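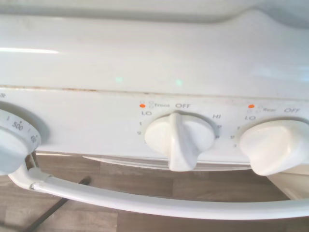 Cleaning the seam and control panel on an electric range

Soil collects where the cooktop meets the control panel. Grease and boil-over residue run down the slope of the top, stop at the seam and darken there. On enameled steel the brown line may be food residue, rust, or both. The cleaning procedure is the same until the last step.

Before starting

Turn every knob to OFF and let the surface cool completely. Switch off the range at the breaker. Do not spray cleaner at the panel; liquid can reach the switches through the shaft openings.

Materials

Dish soap
Baking soda
Two microfiber cloths
Soft nylon toothbrush
Wooden toothpicks
White vinegar (rust only)

Seam

1. Mix baking soda with water to a paste that holds its shape.
2. Lay a narrow bead along the seam and leave it for 30 minutes.
3. Work along the seam with the toothbrush, using short strokes. Lift packed residue with a toothpick. Metal scrapers chip enamel.
4. Wipe with a damp cloth, rinse the cloth and repeat until no white film remains.
5. If an orange or brown stain is left, hold a cloth dampened with vinegar against it for five minutes, then rinse and dry. Do not leave vinegar on enamel overnight.

Knobs and printed markings

Most knobs pull straight off. If one resists, check the manual before pulling harder. Wash in warm soapy water, dry, and refit in the OFF position. Skip any soak for a temperature dial with a printed ring.

Clean the legends with soap and water only. Abrasive pads, melamine sponges and baking soda will wear away numbers and burner symbols. Wipe indicator lenses with a barely damp cloth.

Bare metal

Pitting you can feel with a fingernail is rust through the enamel. Dry it fully and coat with appliance touch-up enamel suited to the location and temperature.

Lesemham Kitchen Notes, revised April 2025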